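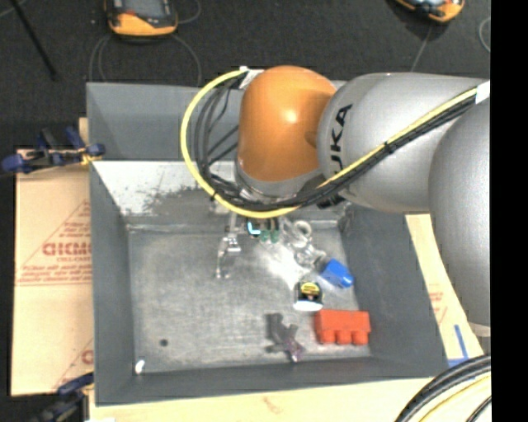 21 July 2019
Posted by the Bulterow site office

Minutes, packing floor and mixed goods, Bulterow

Present: day shift reps, night shift rep, site manager, Farooqui (installers), union. Apologies: Fleson.

1. Last minutes. Agreed. Locker keys still outstanding from May.

2. Picking arm, returns bay. Farooqui reported 3,289 picks for the week against target of 3,000. Clear wrapped and shiny items still the slow ones. Night rep said figure leaves out hand re-picks, wants both on the board. Agreed.

Cables on the arm: reps asked if tape and ties are the permanent job. Farooqui to come back with a proper answer in writting.

3. Jobs. 53 people on returns at present. Manager: no redundancies this year. Union asked for that on paper, and what "this year" means. Two pickers moved to bin tending, same rate. Day rep said it is duller and more standing about, less talk now the benches are gone. Noted. Rotation every two hours to be tried on days first.

4. Training. Botico course covers stopping and restarting only. Tenders want to know how to clear a jam without ringing upstairs. Manager not keen, will ask.

5. Noise, heat. Fans ordered. Stools too, wrong hieght, going back.

6. AOB. Canteen hours for nights, carried over again. Bay door sticks.

Next meeting: to be fixed once Fleson is back.

189 views, 3 comments

packer_b: two hours is too long stood at that bin, make it one

nights again: who's chasing the canteen

returnsbay: can we have the re-pick figure for May as well please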